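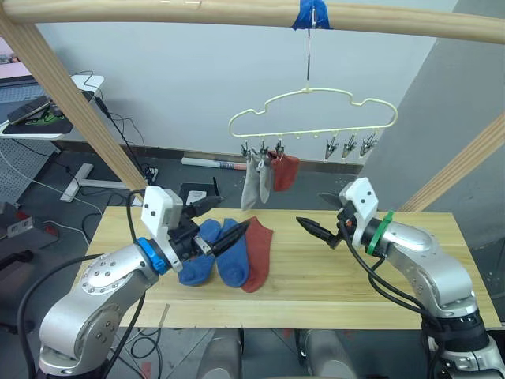
Laundry Month at the Kirnolstead Robotics Club

If you have walked past our door lately and wondered why grown teenagers were arguing over socks, well, come on in, we would love to tell you all about it!

The club picked its project for the year back in the fall, after a long evening and a great deal of pizza, and the winner (by one vote, and I am told there may yet be a recount) was hanging up the wash. The two arms work side by side over the table, one with a blue ring near the wrist and one with a green, so everybody just calls them Blue and Green. The job is to pick a sock up off the table, carry it to the hanger and get it into a clip without dropping it or dragging its neighbor down with it. Gray socks, red socks, blue socks, they all go up on the same little cloud-shaped hanger, which the students have grown very fond of.

Jericho Lacson, who keeps our practice log, tells me the team has now recorded 200 tries, with roughly 86 of them ending in a sock that stayed put. That may not sound like much, but in the first few weeks we were delighted if one stayed up long enough for us to cheer. The clips are the hard part. A sock is floppy, a clip is stiff, and you need one arm to hold things steady while the other does the fiddly bit. Renato Dumlao has been teaching the younger students how to line up the cuff first and only then go for the clip, and I have to say his patience is a wonder.

Our next big outing is the Plollell Student Challenge in July, where each team gets 28 minutes at the table. We are still working on pairing the colors, so wish us luck with that!

Before then, families and friends are invited to our open house on 16th May in the Macaraeg Room. Students will take turns at the controls, and there will be lemonade and those lemon bars again. If you have clean single socks at home that have lost their partners, please bring them along. We can always use more.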